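Search the archive
Search

[sheds-and-benches] Re: Finishing a pale ply worktop
Posted by Zdeňka Šimko, January 13, 2026
4 replies | 2 shares

Emese Pintér wrote:

> I have a worktop to finish in the back room, birch ply, 18 mm, bare at
> the moment. I put two coats of Parnik oil on an offcut in December and
> it went the colour of weak tea. I'd like to keep it pale. Does anybody
> use a water-based varnish on a top that gets daily use, and does it
> stand up? Also, do I need to do the underside? Tahira says yes and my
> brother says it's a waste of varnish.

Emese,

Oil will always yellow it. Parnik is one of the milder ones and it still went noticeably darker on my shelves within a year. If you want it pale, use a water-based varnish in matt. I've had the Kadlec one on my kitchen bench for 3 years and the colour has hardly moved.

A few things I'd do differently if I were starting again.

Wipe the bare wood with a damp cloth first and let it dry overnight. That lifts the grain, and you can knock it back with fine paper before the first coat. I skipped it and had to sand the first coat almost off.

Thin the first coat a little with water. The tin doesn't mention this but it soaks in better and you get fewer brush marks. After that, full strength, two more coats on the top. Four hours between them is enough in a warm room. In an unheated shed at this time of year I'd leave it until the next day.

Don't use steel wool between coats. Bits get left behind and go rusty under water-based varnish. A worn grey pad is fine.

Tahira is right about the underside. One side sealed and the other bare is how you get a board that cups — one coat is plenty, and nobody will see the drips. Do the edges properly too. They drink varnish, so give them an extra coat.

Some pale tops, and the dark bag close up:
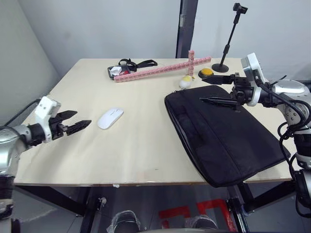
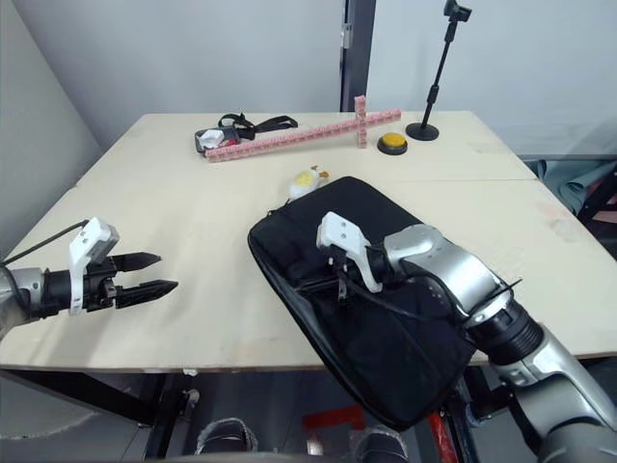
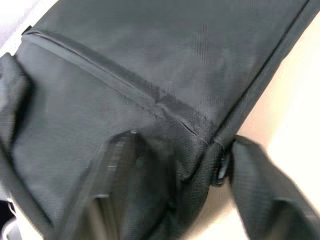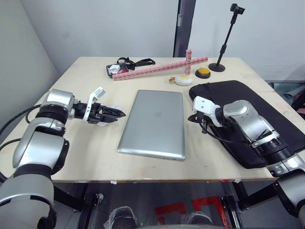
On wear, mine has scratched where I drag the bread bin, and there's a dull ring by the kettle. Both are easy enough to sort out. Sand the patch lightly, feather the edges, put on another thin coat. With a matt finish the repair doesn't show much. With satin it did, on the door I tried it on, so I'd avoid satin for a top.

Leave it a full week before you put anything heavy on it. It feels dry in an hour but it stays soft underneath, and I have the print of a flowerpot to prove it.

Welington asked off-list about hardwax oil from Jitmont. I've only used it on a stool, so I can't say how it does on a bench. If anyone has, please reply here so it goes in the archive.

Zdeňka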